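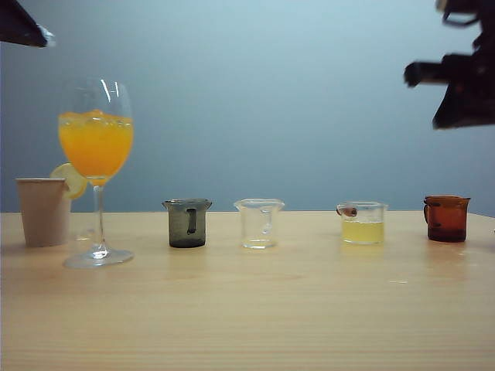 The Kelemen glassworks opens its finishing hall to visitors twice a year, and the January date was limited to groups of 20. Our tour started at the Endum gate at 9 a.m. and went straight to the annealing line, skipping the furnace, which was down for relining. The guide spent most of the first stop on stemware. A tall stemmed glass like the one with the orange drink in it, next to the paper cup, is made there in two parts – the bowl is blown in a mold, and the stem is pressed and fused on afterward.

The annealing belt is 19 meters long. Ware travels it in 77 minutes, and a log sheet at the exit shows the zone temperatures for each shift. Cutting and rim polishing are done in the next bay. Noise is high there and ear protection is issued at the door.

Inspection uses polarized light to show leftover stress near the joint. Rejects go back to the cullet bin by color.

The Prulta line, which makes lab beakers, was running but could only be viewed from the walkway. Flullska, the packing contractor, occupies the last building. Entry is 5 euros, paid at the gate. Closed shoes are required, and the parking lot fills before 9.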